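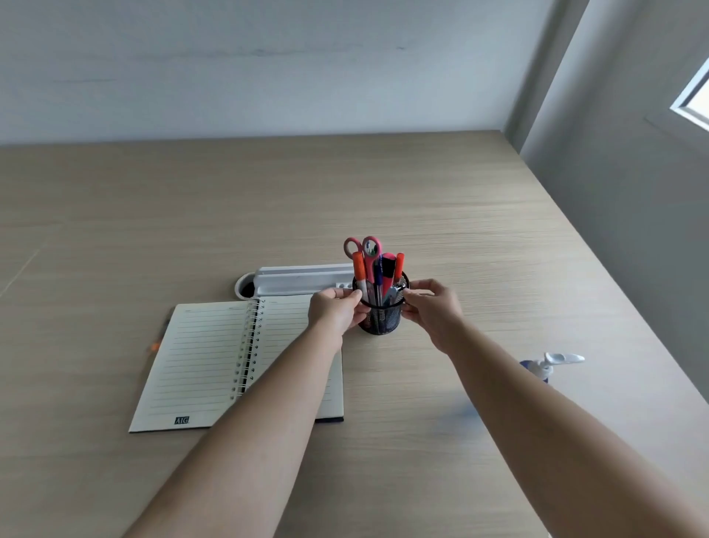
Posted by Wundden, hobby builder and keeper of the robot arm log
04/11/2021

So the pen cup is the new test object! I spent most of August feeding the arm foam blocks, and it got pretty good at foam blocks, but I don't own anything at home that is shaped like a foam block. I do own a black mesh cup stuffed with markers and a pair of pink-handled scissors that make the whole thing top-heavy.

The plan is to teach Avum (that's the arm, named after a typo in my first config file) to pick up the cup, move it across the desk and put it down again without dumping everything. I do the move with my own hands first, one on each side, and then try to work out what the grip should be doing. Two hands is cheating a bit. Avum only has one, with 2 fingers, and I still haven't decided if I want to build a second arm or just print wider fingers. Wider fingers are a lot cheaper.

The mesh is a pain. My distance sensor sees straight through it about half the time and reports the wall, so the gripper closes late. I wrapped a strip of masking tape around the cup for one evening and got clean readings, then took it off again, as that felt like giving up.

Current score is 249 good lifts out of 412, all with the cup half empty. Fully loaded I've only tried 6, and the scissors went over the side on four of those. The notebook has all the ugly details, in handwriting I can mostly read.

Next up is new finger pads. I have some silicone sheet left from the Grerkulberg cart project and it can take up to a week to cure once I glue it, so don't expect a post before then.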